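Returns and shared storage at Enthorpe

The storage area behind the Enthorpe building will be reorganized in April. Tenants who keep boxes there should label them with a unit number before the end of March. Anything without a label will be moved to the Skestlow site and held for 50 days.

Each unit may keep up to 11 boxes at no charge. Extra space costs $19 a month and can be added at the front desk.

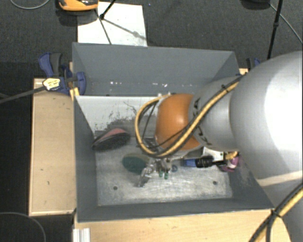
A large gray bin with a robot arm reaching in.

The loading door on the Fudbridge side will stay closed during the work, so please use the main entrance for deliveries. Carts are available inside and should go back to the rack after use.

Paint, fuel and batteries can't be stored in the shared area at any time. The full list of rules is posted by the elevator, and the front desk has printed copies.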